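4.3 Before you wash a printed cloth

Read this section before you put anything in the Sindberg. The label on a printed cloth will often say it is safe at 40 degrees. Treat that as the maker's hope. Labels are written for a new cloth washed alone, and few of us wash that way.

1. Test the dye. Dampen a white rag, press it on the darkest colour for five minutes and look at the rag. Any tint at all means a cold wash, whatever the label claims.

2. Shake the cloth out and spread it on a flat surface, printed side up. Look for stains and pulled threads. Treat stains now. The "stain boost" button adds seven minutes and, in our view, not much else.

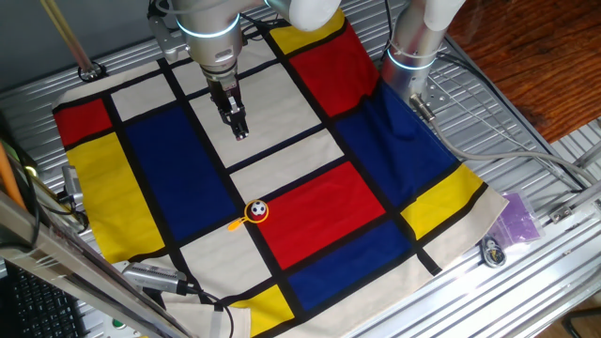

Figure 7. Printed cloth with red, blue and yellow blocks on a cream-white ground, spread out.

3. Fold the cloth loosely with the print inside and place it in the drum. Do not fill the drum past the halfway mark.

4. Select DELICATE, then turn the dial to COLD. Do not use the AUTO program. It is meant to sense the fabric, but it picks the same setting for a tea towel as it does for a wool blanket.

5. Use half the powder shown on the box.

CAUTION: Never wash prints at over 80 degrees. The dial allows it. The cloth may not.

NOTE: Colour-catching sheets, including the Sison ones sold with this model, may pick up a little loose dye. They do not replace step 1.

6. Take the cloth out as soon as the door unlocks and dry it flat in the shade. For tumble drying, see 4.4, and read the warning first.

Revised 2025-03-23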